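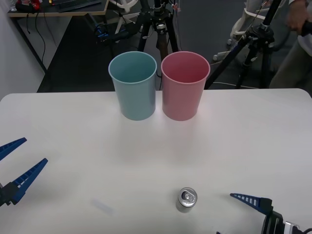 We got to Matano College just after 2 pm in October, and the robotics club was already deep in it. The building dates from 1987 and room 617 is up a back staircase, so allow a few minutes if you go!

The club is getting ready for the Verby Cup, a schools and colleges contest for two-armed robots. Each team is given ordinary household things and a sorting job. Cups and drinks cans are on this year's list, and I had no idea how much there is to argue about in a can (do you take it round the middle, or up near the rim?). The students had strong views and were lovely about explaining them to someone who last wrote code at school.

My favourite part was the handover drill, where one arm passes an object to the other. I watched a dozen goes and cheered at the fourth, far too loudly.

Next door the Trelemis group, mostly first years, are writing their own practice software. Slow going, they said, but the menus work and they've got a sound for when a run fails. It gets played a lot.

Tea in the Montes canteen afterwards, good flapjack. The next open afternoon is in spring and I've put my name down.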